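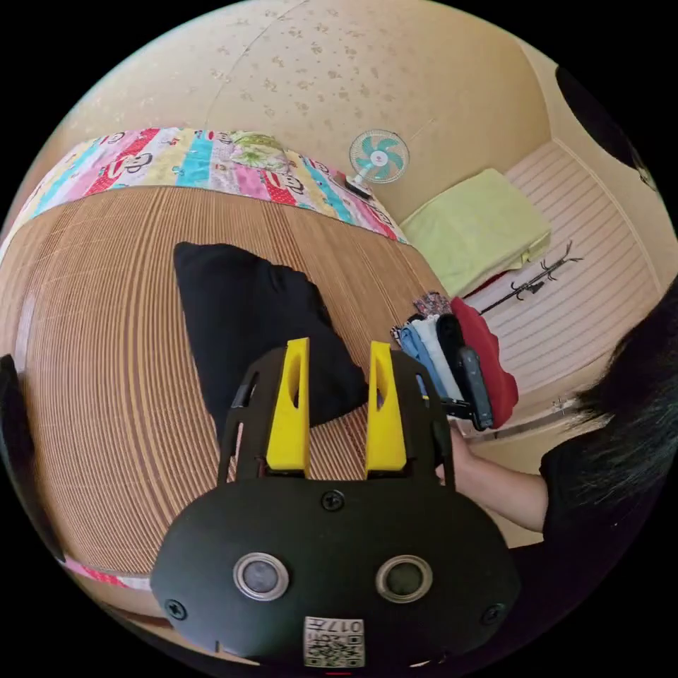
June 22, 2025

**On Sleeping Through the Summer Without Air Conditioning**

The warm season has now arrived in Bostgate, and several readers have written to ask whether the household will again go without air conditioning. It will. The arrangements described below are those currently in force, and they replace the post of last August, which contained two errors regarding the attic hatch and one regarding laundry.

The house stands on the east side of the hill above the Wemden road. It was built with thick walls on the ground floor and thin ones above, and the bedrooms are all above. The effect is predictable. By late afternoon the downstairs rooms remain pleasant and the upper rooms hold the whole day's heat, which they then release slowly during the hours when a person would most like to be asleep. The previous owners dealt with this by spending the summer in Morkumbridge. This option has been considered and declined on grounds of cost.

**Windows and shades**

The windows on the sunny side are closed by eight in the morning, and the shades are lowered at the same time. They remain down until the sun has left the wall. In the first year I kept the windows open all day in the belief that moving air was always cooler air. The thermometer in the hall did not support this belief.

In the evening the procedure is reversed. The lowest windows on the north side are opened first, then the landing window, then the attic hatch. The hatch must be propped fully open. A partly opened hatch rattles, and on a windy night it will close itself at an hour when no one is inclined to climb a ladder. Last year's post recommended a wooden wedge for this purpose. That recommendation is withdrawn. A length of cord tied to the rail has proved far more dependable.

Insect screens are fitted to every window that is opened after dark. The old screens were replaced in spring by Nisbet, the hardware store at the bottom of the hill, at a total cost of $150. The mesh is finer than the old kind and lets through a little less air, a trade that I accept without reservation, having spent one night last summer in the company of a large moth.

**Fans**

There are 3 fans in the house. The largest is placed on the landing and faces outward through the open window, so that it draws air up the stairs and out. The second is used in the bedroom, on its lowest setting, and is pointed at the wall. I do not care for a fan blowing directly on the face, and I generally wake with a dry throat when one does. The third is kept for guests, who are free to point it wherever they wish.

Fan blades collect a remarkable amount of dust. They should be unplugged and wiped with a damp cloth before the season begins and again in the middle of it. I omitted the second cleaning last year and regretted the omission.

**Bedding**

Bedding deserves more attention than it usually receives. The winter quilt is put away at the end of May, washed and fully dried. For the summer I use a single cotton sheet, with a second sheet folded at the foot of the bed for the cool hour before sunrise. Dark, heavy covers are removed from the room altogether, as they have a way of returning to the bed when left on a chair.

Visitors from hotter places have often expressed surprise that so many households here sleep on the same soft, padded surfaces all year. A woven mat laid over the bed is an old and sensible answer. It feels strange for the first few nights, and a light sleeper may object to the small sounds it makes. It should be wiped down, aired in the shade, and stored flat or loosely rolled. Strong direct sun makes the strips brittle.

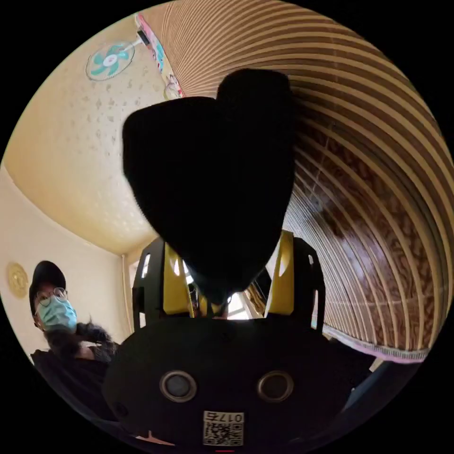 *Summer arrangements, August.*

The laundry error in last year's post concerned the drying of sheets. I had advised hanging them indoors in the evening so that the damp cloth might cool the room. On a dry night this is tolerable advice. Bostgate has few dry nights, and a reader, Jean MacKinnon, wrote to report that her bedroom had become as humid as a greenhouse and that her books had begun to curl. She was entirely correct, and an apology was sent. Sheets are now dried outside, in the morning, and brought in before the heat of the day.

**Habits**

Certain adjustments to the daily schedule have also been adopted. Supper is cold on the hottest days, or is cooked before noon and left to stand in the refrigerator. The oven is not used at all in a heat wave. Lamps are kept to a minimum in the evening. A lukewarm shower is taken around 20 minutes before bed. I formerly took a very cold one, and found myself wide awake afterward and soon just as warm.

A glass of water is kept on the nightstand, with a saucer on top of it. The saucer dates from the episode of the moth.

On the worst nights I move downstairs. I held out against this for years, regarding it as a kind of surrender, and I now consider it the most useful item on the list. The front room has a narrow couch and a stone floor, and it is reliably the coolest room in the house. Guests are informed of the couch when they arrive — it is offered to them first.

**Matters still under review**

The question of the attic remains open. An estimate for insulation came to $2000, and the work would need to be done before winter in order to be of use next year. I have asked for a second estimate from a firm in Morkumbridge and have yet to receive it. An awning for the west window is also being considered. Readers who have installed one, particularly on an old window frame, are invited to write with details of the brackets they used and whether the wall held.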